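Oltero Student Arm Guide
Section 4: Setting Up the Kitchen Counter Task
Posted in April by Maham Hashmi
Search this guide Go

This section is for club members who prepare the arm for the counter task at the Lundach meet. Please finish Section 3 (joint check and homing) first. If the arm did not pass homing, do not continue with this section.

You need the arm with its base plate, the black clamp, the long cable, the laptop with the Mohmand control program, a roll of paper tape, and the club tray. One person works at the counter and one person stays at the laptop. Please do not change places in the middle of a step.

4.1 Fixing the arm

1. Clean the counter and let it dry. The base plate slides on a wet stone surface, even when it is clamped.
2. Put the base at the front side of the counter, so that the arm reaches toward the wall.
3. Tighten the clamp by hand until it stops, then give it one quarter turn more. Do not use a tool for this.
4. Push the base gently from the left and from the right. If it moves, open the clamp and begin again from step 2.
5. Lay the cable along the counter with a loose curve. It must have enough length for the full turn of the first joint.

CAUTION: Keep the cable away from any toaster or oven that was used in the same day. Last season one team from Sturkodberg lost a cable in this way, and also their afternoon.

4.2 Placing the tray

6. Switch on the arm and wait until the program shows "Ready". This can take 14 seconds. Do not touch the arm in this time.
7. Put the tray in front of the arm, with the long side as your task sheet shows it.
8. Mark two opposite corners of the tray with paper tape on the counter. When the tray is moved by accident, you can put it back without a new calibration.
9. In the program, open the page "Reach" and enter 272 mm as the first value for the reach. You will correct it in part 4.3.
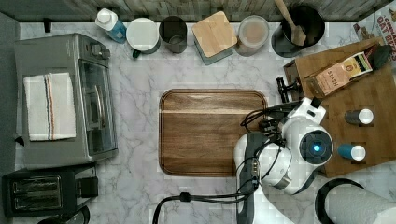 10. Move the arm by the slow mode until the gripper is over the tray edge. Stop there. The person at the counter looks from the side and says if the gripper is too high or too low.
11. Save this position with the name "edge_1". The name must be in small letters, or the program will not find it later.

Note: In a home kitchen you do not need to remove all the things from the counter. The judges at Lundach also leave jars and boxes in their places, and the arm should learn to work between them. Only remove glass which stands inside the reach of the arm.

4.3 Correcting the reach

12. Run the test "Touch corners". The arm goes to each of the 4 corners of the tray and waits at each one.
13. If the gripper stops before the corner, increase the reach by 2 mm. If it goes past the corner, decrease it by 2 mm. Repeat the test after every change.
14. Write the final value in the club notebook, together with your initials.

CAUTION: Keep your hands behind the tape line while the test is running. To stop the arm, press the space bar. The person at the laptop should keep one finger near it.

If the program shows error 31, the cable is pulled too tight. Go back to step 5. For all other errors, see Section 7.

1,089 views 14 comments Share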